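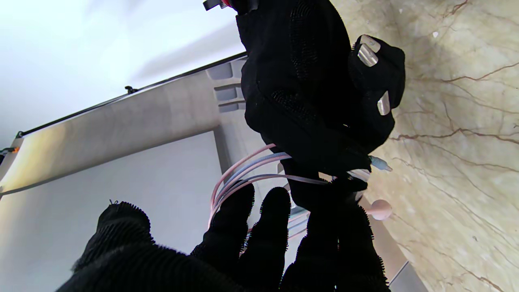 第七条　両手作業の際、一方の手は他方の手の作業範囲に入ってはならない。

シュエリアン・ルーがこの一文を読み上げたとき、会議室で笑ったのは私だけだった。プレラー社の作業規程、改訂2版。全部で90条あって、私たちは昼前からまだ七条にいた。

「じゃあ、ケーブルはどうやって束ねるんです」と私は訊いた。
「第十二条に『両手を近接させて行う』とあります」
「七条と矛盾しますよね」
「矛盾はしますが、どちらも承認済みです」

規程を書いたのはシマンジュンタク事務所という外部の会社で、ロボットを見たことがあるのかどうか、誰も訊かなかった。見積書に質問の項目がなかったからだ。納品された表紙には「安全は指先から」と刷ってあった。指先に関する条文は七十一条、爪を短く切ること、である。

午後、隣の作業室で試験があった。機体はドリタンスといって、黒い布に包まれた両手を持ち、淡い色の細いケーブルを相手にするときだけ妙に丁寧になる。ルーさんは規程集を抱え、条文どおりに指示を入れた。右手、前へ。左手は右手の範囲外へ。右手、近接した左手に端を渡せ。

ドリタンスは止まった。15分待っても止まっていた。

「故障ですか」
「遵守です」とルーさんは言い、記録用紙の「適合」に丸をつけた。100点満点で100点。うちの会社が満点を取ったのは初めてで、部長がわざわざ廊下まで出てきて拍手をした。

その晩、忘れ物を取りに戻ると、作業室に明かりがついていた。ルーさんが一人で、規程の入っていない古い設定を読み込ませている。ドリタンスは左手の下に右手をそっと差し入れ、ケーブルをまとめはじめた。七条違反、十二条適合、おそらく三十条にも違反。見事な手つきだった。

「見なかったことにしてもらえますか」
「八十八条だと、目撃者には報告義務がありますけど」
「八十九条を読んでください」

読んだ。「前条の報告は、両手で書面を提出して行うものとする」。私は片手にコーヒーを持っていた。

翌朝、改訂3版の打ち合わせの案内が来た。議題は表紙の書体だった。

サイト内検索　キーワードを入力　検索

シェア 15　コメント 2

コメント
ズンゲート：うちの職場の規程もシマンジュンタク製かもしれません。椅子に座る手順だけで四ページあります。
匿名：部長の拍手は何条ですか。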